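Home | Recipes | Kitchen Notes | About

Filling croissants without making a mess

30th December

I had croissants on my list again, so I set up the table the way Sơn Cù showed me in June. Steel containers in the middle, the big perforated tray off to one side. I like the perforated one for pastry because crumbs drop through the holes and it is easy to lift with one hand.

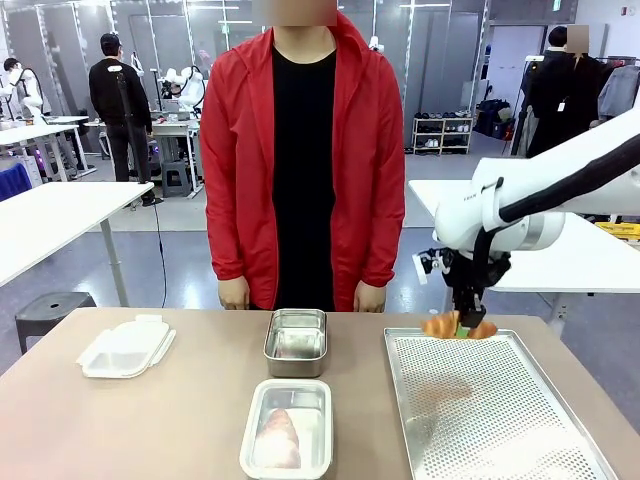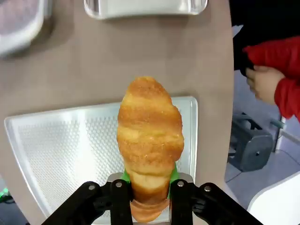 Croissant and tray, both views.

A croissant should be held lightly. Squeeze it and the layers flatten, and the crust ends up all over the table. I hold mine low down, over the tray.

For the filling I keep each thing in its own container. I cut the croissant most of the way through and leave a hinge on one side. Anything green goes in last. Three fillings is my limit, and four makes it hard to close.

The steel containers go in the dishwasher. The tray I wash by hand with a soft brush, working from the back so the holes clear.

Next time I want to try Žofie Hubáček's mustard butter.

Contact | Copyright Monik Kitchen Notes | Back to top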